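Stornesau Guest House Handbook
Section 11: Setting Up the Snack Station

By Davina Pollock, Guest Services
April

Complete this section before the lounge opens. The snack station holds individually wrapped items only.

1. Wipe the wooden tabletop with a damp cloth and allow it to dry fully.
2. Lay the knitted cloth flat, leaving part of the tabletop clear for the guest card.
3. Check the best-by date on each bar. Remove any bar with a torn or open wrapper.
4. Place the granola bars on the cloth in a loose pile. Chocolate chip bars may be mixed with other flavors.

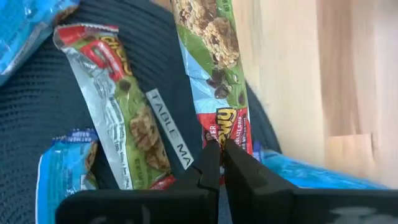

5. Turn the bars so that guests can read the flavor and the allergen statement without handling every wrapper.
6. Set the guest card on the clear part of the table.

Note: Refill the station when the pile looks low. Reserve stock is kept in the Melberg cabinet – top shelf only – and a full cabinet holds about 200 bars.

CAUTION: Granola bars may contain nuts, milk, or soy. Do not remove bars from their wrappers or place unwrapped food on the cloth.

CAUTION: Keep the station away from heaters and direct sunlight. Chocolate softens quickly.

7. At closing, return all bars to the cabinet and shake out the cloth.

Last updated: April

Comments (2)

Pichler, night desk: Does the cloth go in the regular wash? Ours has crumbs in the ribbing.

Brinholm annex: We wash ours cold and dry it flat. The dryer shrank our first one.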